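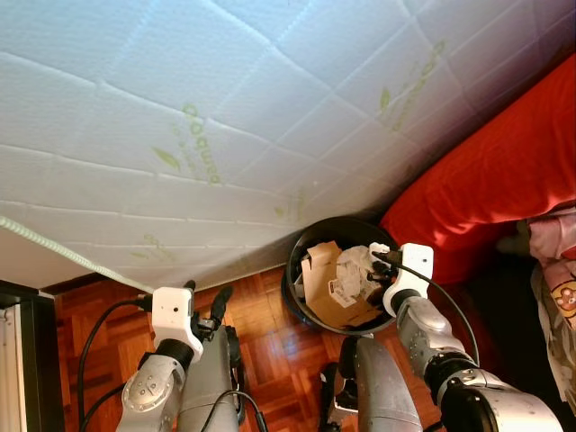 Der Softwareanbieter Clelidwood aus Tremville hat Version 2 seiner Planungssoftware Rivadeneyra für zweiarmige Haushaltsroboter freigegeben. Neu ist vor allem die gemeinsame Bahnplanung beider Arme in engen Schlafzimmern. Ein Papierkorb dicht neben der Matratze wird nun als eigenes Objekt geführt, und ein Arm kann in ihm arbeiten, ohne dass der Planer die Matratzenkante als freien Raum behandelt. Grundlage sind 3.891 Aufzeichnungen aus Wohnungen.
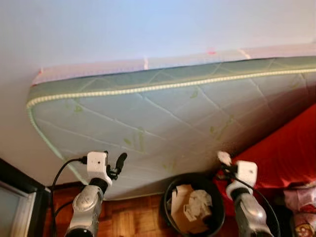
Schräg an der Wand lehnende Matratze, davor die beiden Arme.

Für große, nachgiebige Gegenstände berechnet die Software die Kontaktpunkte im laufenden Betrieb neu. Ein Planungsschritt dauert laut Hersteller 190 Millisekunden.

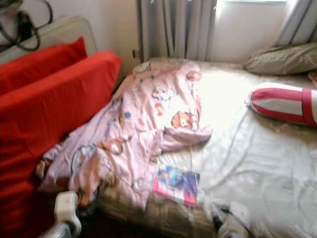 Bett mit Kissen, Laken und zerknüllter rosa Decke.

Überarbeitet wurde auch die Erkennung von Textilien. Decken und Laken werden getrennt segmentiert, auch wenn sie übereinanderliegen. Die Bilder der Handgelenkkamera fließen dabei direkt in die Greifplanung ein.
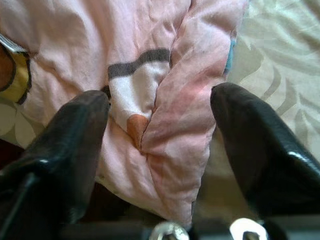 Das Modul Olldale, mit dem sich Abläufe vorab simulieren lassen, ist im Paket enthalten. Bestandskunden erhalten die Version ab Februar ohne Aufpreis, neue Lizenzen kosten 2.000 Euro im Jahr.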